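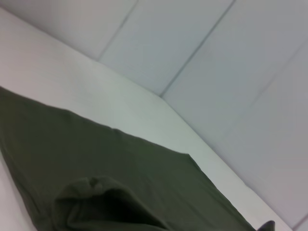

4.2 What clients mean when they say "ash"

I went into this part of the project thinking it would be the easy bit. We had 1,398 consultation notes from the four salons, all typed up by the front desk or by the colorists themselves, and I figured I could sort the color words in a long weekend. It took me most of March, and I still argue with myself over a few of them!

The trouble is that the same word does very different jobs depending on who is holding the comb. "Ash" is my favorite case. It turns up in 680 of the notes, more than any other shade word, and when Lama Karam and I read through them separately we kept landing on different meanings. For most colorists it's a technical term: a cool base, usually leaning blue, green or violet, that you put in to calm down warmth. For a lot of clients it just means "please, no orange." And then there's a smaller group (I was one of them until I started this work, I'll admit) who use it for anything a bit gray and a bit expensive-looking.

None of this would matter much if everybody left happy, but the follow-up calls tell a different story. Of the clients who came back for a correction, 51 had asked for ash in the first visit and then complained that their hair looked green. When I put that to the colorists, they mostly shrugged. Of course it looked green, one of them told me, she asked for ash on yellow hair. To her that was the whole explanation. The client had never heard the rule, so from her chair it looked like a plain mistake.

"Green" is a slippery word too, as we found out when we asked clients to point at something in the room that matched what they'd seen in the mirror. People picked houseplants, a shampoo bottle, somebody's scarf. What they nearly always ended up choosing was something low and muddy, closer to the dark, muted olive of the cloth in Figure 3 than to any leaf. Colorists don't tend to call that green at all. They said "matte," or "drab," or "khaki," and in two of the salons they used "drab" as a compliment, which I found hard to get used to.

Brigitta Widmer suggested early on that we split the shade words by who said them first, and I'm glad we listened to her. Once the notes were separated that way, the pattern got a lot clearer. Words that the client brought in ("ash," "honey," "mushroom," "not brassy") were usually copied down as they were, with no question mark and no follow-up. Words that the colorist brought in were more likely to come with a swatch number, and those visits led to fewer corrections. I don't want to push this too far. A colorist who reaches for the swatch book may simply be a more careful colorist, and we have no good way of pulling the two things apart with notes alone.

The salon at Joubert was the odd one out. They already had a habit of making the client say the color back in her own words before anything got mixed, and it adds 15 minutes to a first appointment, so the owner wasn't all that keen on it when I interviewed her. The colorists loved it. Their notes are also much more fun to read: "like wet sand but not the gray kind," "my sister's before she wrecked it," "tea, no milk." I had to code those by hand and I was slow about it, but they turned out to be the ones where Lama and I agreed most often.

One thing I'd do differently is the photos clients brought along on their phones. We recorded whether there was a photo and didn't record what was in it, and Chrysoula Athanasiadis has been reminding me of that ever since. A client can say "ash" and hold up a picture of something gold (it happens, I watched it happen) and our coding puts her in the same pile as the woman who really does want the cool one. Those cases are marked as ash in every table in this section, and I've left them in for the comparison with the men's barbering notes in 4.3.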